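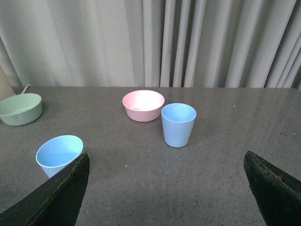
The Revow 50 is a ceiling-mounted curtain track for straight runs, supplied in cut lengths with gliders and end stops fitted. It is intended for medium-weight fabrics. Fullness depends on glider spacing: a pale gray-white curtain hung behind a table shows broad pleats toward the left and tight, narrow folds toward the right. Even spacing is set with the supplied cord.
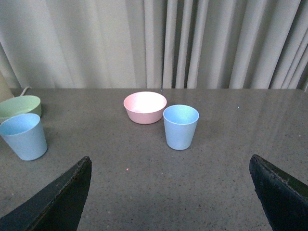
Maximum load is 800 g per glider. Tracks longer than 937 mm need a center bracket. The Prothero motor kit does not fit this profile.

**Installation**

1. Mark the bracket line on the ceiling with a level.
2. Drill and fix the brackets, then clip in the track from one end.
3. Load the gliders and close both end stops.
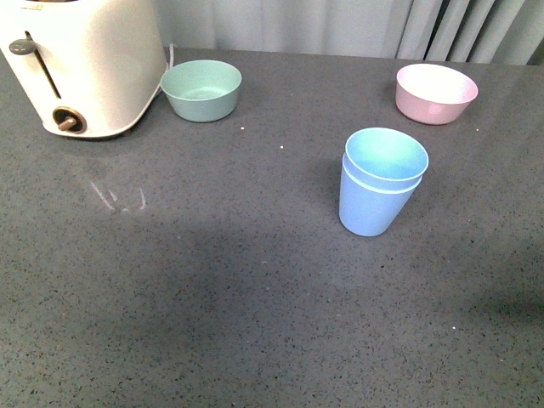

4. Hang the fabric and draw it through its full travel 2 times. Adjust any glider that drags.

Lernum hooks and most standard header tapes are compatible. Replacement gliders are sold in bags of 50.
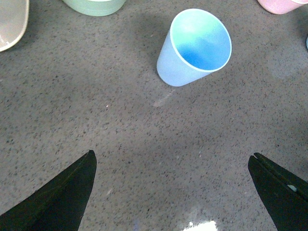
*Light blue cup on a gray speckled countertop.*

Data sheet revised May 23, 2026. Technical contact: Océane Kennedy.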